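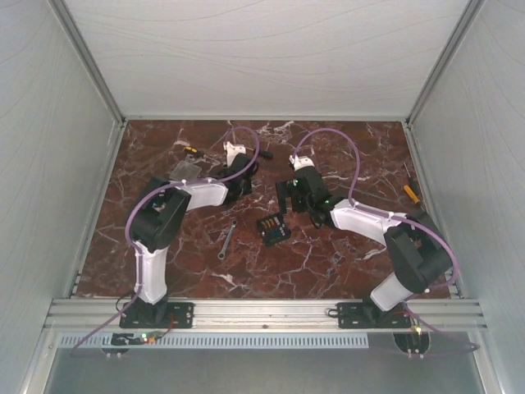
Febrero de 2021

Sigo con el recuento de las municipales de Ocampo, que dejé a medias en la entrada anterior. El censo cerrado tiene 2703 electores y el pleno se compone de nueve concejales. Se presentan cuatro listas, dos de ellas por primera vez.

El reparto se hace por D'Hondt con barrera del 5 %. Con una participación como la de hace cuatro años, la barrera queda por debajo del cociente que da el último escaño, de modo que en la práctica no elimina a nadie. El umbral efectivo lo fija el noveno cociente. En la elección pasada ese escaño se decidió por 40 votos, a favor de la lista de Hermenegildo Orozco.

El dato que me interesa es el voto por correo: 247 solicitudes admitidas, casi todas del distrito de Vimier. Annick Lacroix, cabeza de la lista vecinal, pidió que se escrutaran en mesa aparte. La junta lo rechazó y se mezclarán con las urnas de cada sección. El reglamento lo permite, pero impide comparar después el voto presencial con el postal, y la serie que llevo desde 2009 pierde una columna.

Sarahí Escobedo me escribe que el límite de gasto por candidatura es de 3000 euros y que incluye la cartelería. Corregido en la tabla de la entrada anterior, donde yo la contaba fuera.

Falta por publicar la composición definitiva de las mesas. El plazo de reclamaciones termina antes de abril. Cuando salga, actualizo la hoja de cálculo y recalculo los cocientes con las secciones nuevas.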